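Storing Things in Plain White Boxes (and Finding Them Again)

Posted May 29, 2021

I have a weakness for plain white boxes. Patterned ones look great in the store and then you get them home and three different florals are yelling at each other over the washing machine. White ones just sit there quietly, and when you need two more next year they still match, more or less. I redid the whole back room in our Dunmore apartment with them in January, and I've had enough time now to find out what I did right and what I'd do differently.

First, empty the shelf before you buy a single thing. I know, everybody says it, and I skipped it anyway and came home with boxes an inch too tall for the middle shelf. Take everything down, wipe the shelf, and measure the height at the back as well as the front. My old shelves sag a little and the back corner was the tight one. Then write the numbers on your hand or your phone or the back of the shopping list, wherever you'll look when you're standing in the aisle.

My shelf is 33 inches wide. Two boxes fit side by side with room for my fingers between them, and I really recommend leaving that finger room! I tried squeezing in a third, smaller one and every time I pulled it out its neighbor came too. (The small one now lives under the sink with the sponges.)

On to labels, my favorite part. I've tried pretty handwritten tags on string, chalk pens, masking tape, and the stick-on pockets from Grekance. The string tags flip over. The chalk rubbed off on my sweater. Masking tape is fine for a month and then it either drops off or holds on for dear life. What I use now is a plain square of paper in a stick-on pocket, low down and in the middle of the front. Low down works well for me on the high shelf, where I'm looking up from underneath, and on the floor boxes I put it near the top edge instead.

Write what's inside in the words you'd say out loud. I had one marked "Miscellaneous Textiles" for a while. It was rags. Now it says RAGS and my family can find them.

If you're doing a lot of boxes, numbers are handy too. I keep a list taped inside the closet door: number on the left, contents on the right, in pencil so I can change it. My aunt in Trurlow does it with a notebook and she can put her hand on a particular cookie cutter in the time it takes me to find my glasses.

Keeping them white is the other half of the job. Smooth white surfaces pick up gray finger smudges right where you grab them, and little specks turn up from who knows where. For plastic or painted boxes I use a soft cloth, warm water and one drop of dish soap, then a second cloth with just water, then dry. Don't go at it with the rough side of the sponge – I did that on my first one and it has had a dull patch ever since, and the dull patch grabs dirt faster than the rest. A paste of baking soda and water is fine for a stubborn mark, but use a fingertip and a light touch, and try it on the back first.

Cardboard is a different story. Water makes it bubble, so I use a clean white eraser. Rub gently in one direction and brush off the crumbs. It won't lift grease, and for grease I've never found anything better than turning the box around so the other side faces out. Before loading a cardboard box up with anything heavy, I run a strip of tape along the bottom seam, inside and out.
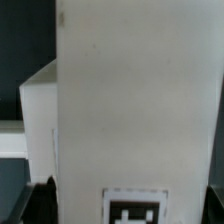 What's the best way to get old label glue off a white box?

Warm it with a hair dryer on low, peel from one corner, then rub what's left with a little cooking oil on a paper towel and wash it off with dish soap. That's for plastic or metal. On cardboard the oil leaves a stain, so leave the old label where it is and stick the new one on top.

A few odds and ends before I go fold something. Put heavy things in small boxes and light things in big ones, or you'll end up with a big box of books you can't lift down. Tall boxes go toward the back. If you keep paper in a box, stand it up on its edge like files, and slip a stiff piece of card in at the end so it doesn't slump when you take some out.

And leave one box empty. Mine came from Stundier with a slightly crooked lid, and it's where I toss anything that doesn't have a home yet. When it's full I sit down with a coffee and sort it. It's full now, as it happens – mostly chargers, plus one mitten.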